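Anura Gripper, Bench and Arm Check
Carrillo Street shop, May revision
Replaces the one-page version, which had a box for "all OK" and very little else

Read before signing: on run 164 the Lalteo arm closed on a plush rabbit, was told to open, and kept closing. The rabbit has been restuffed. The arm reported success. Most of the new items below come from that afternoon, and the comments are from the inspection that followed.

Result codes: P = pass, F = fail, R = pass after repair, N = did not check. N is a legal answer. It gets you a second visit, but it is legal.

SECTION A. STOPPING THE THING

A1. Stop button within reach of the person standing at the bench. R
Comment: It was within reach of a person standing at the bench with a much longer arm. Moved to the near corner.

A2. Stop button cuts finger power as well as arm power. F
Comment: The main event. The button stopped the arm beautifully. The fingers were on a separate supply from the Iltel box and went on squeezing with real dedication. Rewire in progress. Arm stays locked out until this line says P.

A3. Stop button tested today, by pressing it. P
Comment: The old form asked if the button was "present and red." It was both of those things on run 164.

A4. Lockout tag on the arm, key off the bench. P

SECTION B. FINGERS AND PADS, POWERED AND HAND-HELD

B1. Pads fully seated, no lifted corners. P

B2. Pads meet evenly when closed on nothing. R
Comment: On the arm, left side touched first. Shimmed. On the hand-held, fine.

B3. All visible screws snug. Use the driver, don't just look at them sternly. P
Comment: One on the arm took a quarter turn. Marked with paint pen.

B4. Frame free of cracks, especially at inside corners. P

B5. Grip force limit set to the soft goods value. F
Comment: Setting was 200. Should be 114. The higher number belongs to the boxed goods job and was saved as the default, so every restart quietly brought it back. Default changed, then restarted twice to be sure. Leaving the F up until the new default has survived a week of other people.

B6. Cycle counter under 2000 since last pad change. N
Comment: Counter went back to zero when the Iltel box was swapped. According to the display these are the freshest pads in the building. Change them and start over.

SECTION C. SENSING AND REPORTING

C1. Finger position reading matches where the fingers are. F
Comment: Frozen at "open" for the whole event. The cable at the wrist had been bent back and forth until it gave up. New cable ordered, with a longer loop this time.

C2. Controller raises a fault if the position reading stops changing during a close command. F
Comment: It does not. It takes silence as good news. Asked Lalteo support for the setting and was sent a link to the manual, where the setting is described as "see support."

C3. Log saved before anyone power cycles anything. R
Comment: We lost the first minute or so of the log to somebody being helpful. Sign now taped over the switch.

SECTION D. BENCH, FOR HAND-HELD WORK

Hand-held recording can carry on while the arm is locked out. The hand-held has no motor and has never ignored anybody, but it still gets checked.

D1. Table sections level at the joint, nothing catching when an object is dragged over it. P
Comment: Run a fingertip along it. A pad corner will find a step before you do.

D2. Soft items checked for loose seams, tags and small attached parts. P
Comment: Flowers, bows and leaves get a light tug. If it comes off in your hand, it was going to come off in the pads.

D3. Hard items mixed in with soft ones are there on purpose. P
Comment: Pens roll. Metal pieces have edges. If either is part of the session, write it on the session sheet. If not, take it off the table.

D4. Phones and earbuds: on the session sheet or in a pocket. N
Comment: Asked. Got three different answers about whose policy this is. It is now the policy of this form.

D5. Cardboard standing up without leaning on anything that will be picked. P

D6. Sleeves, lanyards and hair clear of the fingers. P
Comment: Mostly an arm rule. Easier to have one habit than two.

SECTION E. RELEASE

Hand-held work: released.
Lalteo arm: not released. Open items A2, B5, C1, C2. B6 closes with the pad change. 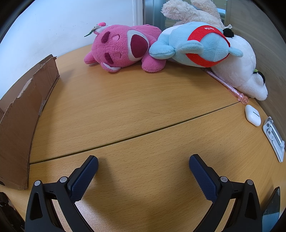 Next inspection when the wrist cable arrives. Bring the driver and the paint pen, and leave the rabbit on the shelf until C2 has a P next to it.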